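## 3 材料与方法

### 3.1 研究对象

本组的题目是印花布背景在小房间中的使用,具体考察以下问题:一块印有书架图案的布料,在折叠存放、展开悬挂和反复收纳之后,平整度与图案可读性如何变化。选题来自 Birnside 学生工作室的实际需要。工作室只有一面可用的墙,放不下真书架,线上答辩和录制讲解时通常挂布代替。

布料由 Urrego 供货,图案为白色格架,底色浅米灰。到货时为折叠包装,折线明显。布料按原样使用,未裁剪,未加衬。

### 3.2 悬挂方式

比较了三种方式:

- **A 式**:上边用夹子固定在横杆上,下边自由垂落。
- **B 式**:上边同 A 式,下边穿入一根配重杆。
- **C 式**:四边用可移除胶条贴墙。

每种方式重复 8 次,每次悬挂后静置 70 分钟再评分。两次悬挂之间,布料一律按同一顺序折叠:先左右对折,再上下对折,最后卷起。折叠由 Maritza Apaza 一人完成,避免手法差异。

### 3.3 评分标准

平整度按五级记录。五级为无可见起伏,一级为褶皱遮断图案线条。图案可读性单独评分,依据是评分者站在固定位置时,能否分清格架的竖线与横线,以及书脊之间的边界。卷边单列一项,只记有或无,不计程度。

评分由 Segundo Cuervo 和 Edith Correa 分别完成,互不查看对方的表格。两人相差两级以上的条目重新评定。全部条目共 261 条,录入后由第三人核对一遍。

## 4 结果

### 4.1 平整度

A 式得分最低。布料上半部分尚可,下半部分出现纵向波纹,静置后减轻有限。B 式的纵向波纹明显减少,但横向折线仍然保留,位置与出厂折线一致。C 式初次粘贴时得分最高,从第四次起下降,原因是胶条残留使布边变硬,重新粘贴时难以拉直。

轻微的起伏对格架图案的影响小于预期。格子的直线会弯曲,但格内物件,例如成摞的书和相框,仍可辨认。

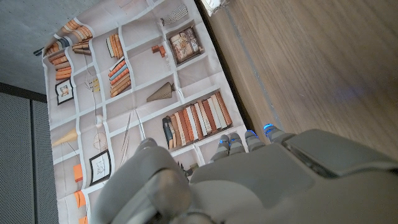 Sigita Zariņš 读过初稿后提出,平整度不应当作唯一指标,直线图案和自然物图案对褶皱的容忍度不同,同样一道折痕落在架子的竖板上很显眼,落在一排书脊之间则几乎看不出来;她建议把图案按区域分开评分,否则总分会掩盖这一差别。

我们采纳了这条意见,对 B 式的数据按区域重新整理。图案分为三类区域:格架线条、成排竖放的书、单件摆设。结果与她的判断基本一致。折痕经过竖放书籍的区域时,可读性评分几乎不变;经过格架线条时,平均下降一级;单件摆设居中,取决于折痕是否穿过物件轮廓。

### 4.2 卷边

上边卷曲在 A 式和 B 式中都出现过,多见于两端。夹子间距越大,卷曲越明显。把两端的夹子移到布角后,卷边次数减少,但布角处的拉痕随之增加。C 式没有记录到卷边,代价是拆卸时间最长。

### 4.3 颜色与配色

图案中书籍以橙色、棕色和米色为主,夹有少量深蓝。暖色区域在工作室的日光色灯管下略显发灰,换用暖光后恢复,但浅色底也随之偏黄。两种灯光下,深蓝书脊始终是最容易定位的部分。Rosaura Chávez 据此把深蓝书脊定为对齐参照:每次悬挂先量该处到地面的距离,再调整横杆。采用这一做法后,重新悬挂的高度偏差不再需要第二次修正。

## 5 讨论

对于只需短时使用的场合,B 式在平整度和操作时间之间较为均衡。C 式适合长期不拆的墙面,前提是墙漆能承受胶条。A 式只建议在没有配重杆时临时使用。

熨烫没有纳入正式比较。预试中用低温蒸汽处理过一个布角,折线变浅,但该处颜色是否受影响,两位评分者意见不一。后续若继续,应先取边角料单独试验。

存放方式的影响可能大于悬挂方式。多数横向折线来自出厂折叠,而不是使用过程。改用纸筒卷存之后折线能否逐步消失,本次周期太短,无法判断。

## 6 局限

1. 只测试了一块布料,结论不能直接推广到更厚或带涂层的材料。
2. 评分依赖目视,没有使用仪器测量起伏高度。
3. 区域划分是在收到意见后补做的,A 式和 C 式的原始记录没有标注折痕位置,无法按同样方法整理。
4. 室内湿度未控制,三月的几次悬挂恰逢暖气停用,数据保留,未作修正。

原始评分表与折叠顺序示意存放于工作室资料柜,档号 2466。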